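Lurkbridge shelter opens low-cost desexing clinic for cats

3 May 2026

The Lurkbridge animal shelter will run a low-cost desexing and microchipping clinic for cats from next month, after the council agreed to cover part of the cost of each operation until December.

Cat owners in Lurkbridge and Cerncombe who hold a concession card will pay $72 per animal, with the microchip included. The program has room for 900 cats. Bookings go through the shelter's front desk or its website, and owners will need to show proof of address when they drop the animal off.

The council's register lists 3963 cats across the two towns. Shelter staff say the number kept without registration is harder to pin down, and that litters handed in over summer filled every pen they had.

Surgery will be done at the Venckus veterinary practice on Feltummont Road, which has set aside two mornings a week. Cats must be at least four months old and should have no food on the morning of the operation. Water is fine.

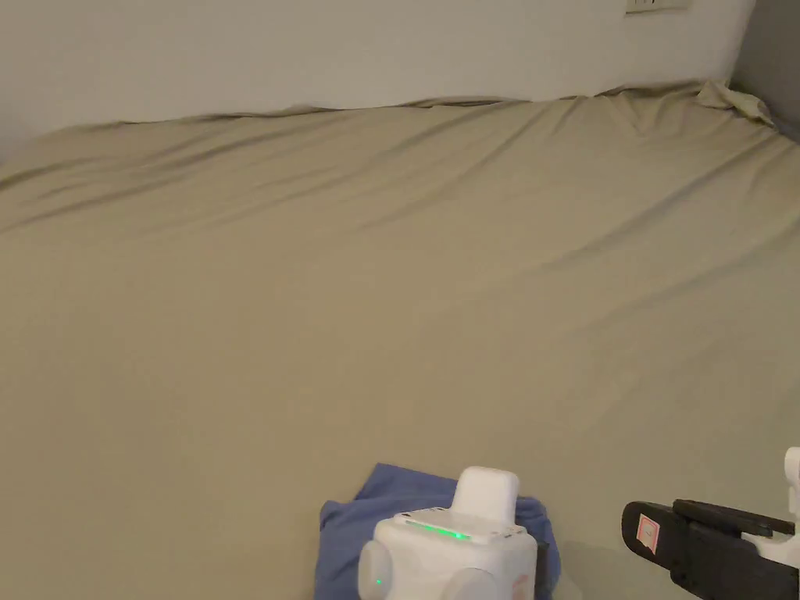 Cats can go home the same afternoon, and the clinic asks owners to keep them indoors and quiet for 10 days. A small room with the door shut works well, with a litter tray, water and somewhere low to sleep. Jumping can strain the stitches, so a big bed is best kept off limits, however inviting a plain fitted sheet might look to a cat. Owners should check the wound twice a day and ring the practice if there is swelling or any discharge — a little redness on the first day is normal.

Seventeen cats are already booked for the opening week. Owners without a concession card can join a waiting list at the shelter, and any unused places will be offered to them at the same price.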